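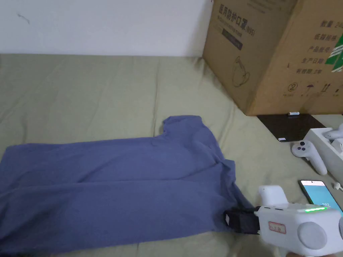
Cotton T-shirt laid flat on the bed, with a fold line through the middle.

Folding and storing T-shirts: FAQ

Do I need a table?
No. A made bed works. Pull the sheet tight first, as wrinkles underneath transfer to thin cotton.

How do I remove creases before folding?
Smooth from the neckline to the hem with a flat hand. Deep creases need an iron.

Can I store shirts in a used carton?
Yes, if it is clean and dry. Line it with a cotton sheet. The Tullow liner fits cartons up to 40 cm wide.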